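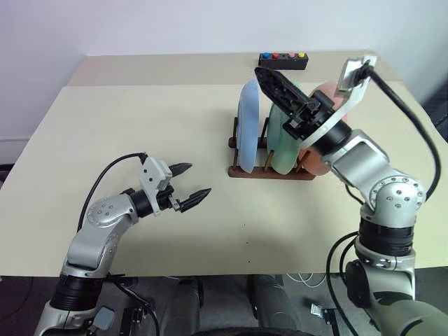
Three plates standing in the rack: pale blue, pale green and peach-orange.

The dish rack table, Bramgate
Text by Aqeel Soomro, Jun 7, 2021

On this page we show the wooden dish rack and the coloured plates which we keep in the small room at Bramgate. Many visitors have asked us what kind of rack it is. The rack was bought by Amna Kakakhel from a household shop in Buromora. It is a very simple piece, and after 120 days of daily use we are still content with it.

The pegs are plain wood, dark brown like the rails, and there are six on each side. The light blue plate and the pale green one are overlapping a little on the right, and the pink one is lying alone on the left.

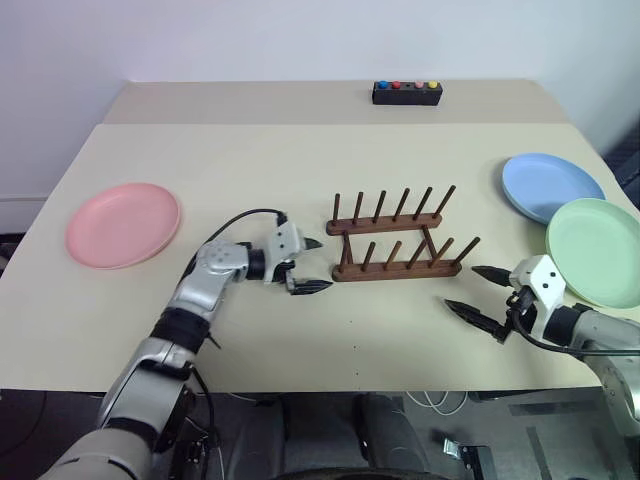
The rack from an angle

When the rack is turned diagonally, one can see better how it is made. Two long rails are joined by two thin crossbars, and the inside is left open. Imtiaz Bhuiyan prefers this position and I prefer the straight one.
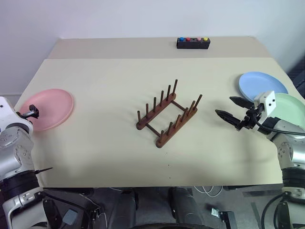
Pink plate on the left, rack in the middle, four round buttons on the black box behind.

For the plates we wanted light colours, which are easy to tell apart on a beige table. They are cleaned with a soft cloth and mild soap. The wood should not stay in water, and once a year, in September, we rub it with a little oil. 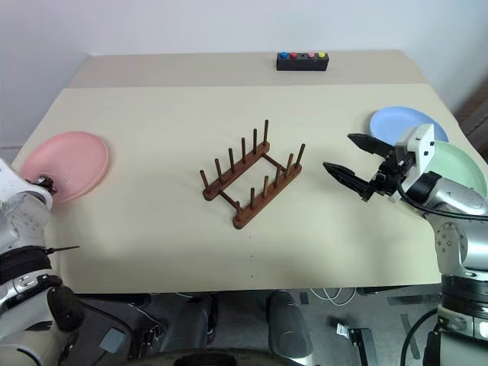 Sebastião Lopes has asked if a second rack of the same kind can still be ordered. The shop has told us yes, but the delivery is slow. Whoever would like one too, please write to Amna before she sends the order.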